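Prullell Rectangular Tin, Plain Metal

Sold by Vuva Kitchen Supply
Item 435 -- In stock

A rectangular metal tin with rounded corners and a raised rim around the top. The inside is left shiny and plain, with no paint or printing. Bakeries and cafes buy it for sorting pastries behind the counter, and it works just as well at home for rolls, cookies or tea bags.

The tin is sold open, without a lid. Lids are a separate item (273) and fit this size only. If you already own the older Eze lids, they will not seat properly on this rim.

Details

Shape: rectangular, rounded corners
Interior: polished, uncoated
Depth: 17 mm deeper than the previous version
Sold: singly or by the case
Use: dry foods, baked goods, chilled storage
Not for: microwave, open flame

Lining

Butter pastry leaves grease on bare metal, so most customers put down a sheet of parchment first. Nivoten precut sheets come 180 to a pack and lie flat without trimming. Croissants should be fully cool before they go in. Leave a little space between them or the layers get crushed.

Care

Wash by hand with warm water and dish soap before first use. Dry it right away with a soft cloth. Steel wool and scouring powder will scratch the inside -- the tin is still usable after that, but the shine does not come back. Fine surface marks from normal use are not covered under returns.

Shipping and returns

Orders placed before noon go out the same day. Unused tins can be sent back in the original carton. Dents from shipping are replaced free if you write to us with the order number. Case orders are handled by Rakiya Abubakar on the wholesale desk.

The plate is not included with the tins. Our gold-rimmed white plates with the wavy edge are listed under Serving.

Page updated March 18, 2024
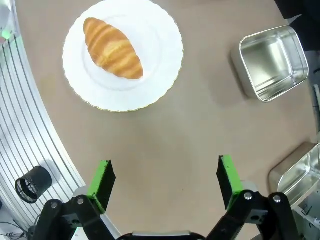
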